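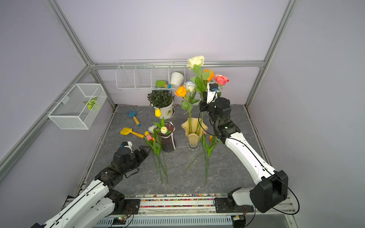 Artificial flowers and vases, gray marble-patterned floor.

Re: [prudilow-users] Duplicate records after import
18 Jul 2020

On 2 of the points below I can confirm the behavior. Quoting the earlier message:

> We moved the Flalness catalog into Prudilow last night. The source
> file has 3784 rows. After the import the item count is higher than
> that, and the extra records are copies with an empty supplier field.
> The log shows no errors. Batch size was left at 1000. Is this a
> known problem, and is there a way to clean up without starting over?

It is known. The importer matches on item code plus supplier. If the supplier name contains an accented letter and the file is not saved as UTF-8, the match fails and a second record is written with the field blank. Check the rows for Sánchez first. On our system every duplicate came from that one supplier.

Batch size has no effect on matching. It only sets how often the importer commits. We run it at 80 because the server is small, and the result is the same.

To clean up without a full reload:

1. Export all items where supplier is empty.
2. Compare the item codes against the original file. Remove from the export any item that has no supplier in the source, or it will be deleted too.
3. Run the bulk delete on what is left.
4. Save the source file again as UTF-8, without a byte order mark, and import with "update existing" checked.

Step 4 matters if prices changed between the two loads. If they did not, you can stop after step 3.

Item photos are stored by record number, so any photo attached to a duplicate goes away with it. Move those over before the delete.

The Sutau export plugin still writes Latin-1 by default. The setting is under Output, Encoding, and it resets when the plugin is upgraded. I have not tested the July build.

> Also, does the row order in the file matter?

No, except that with repeated item codes the last row wins.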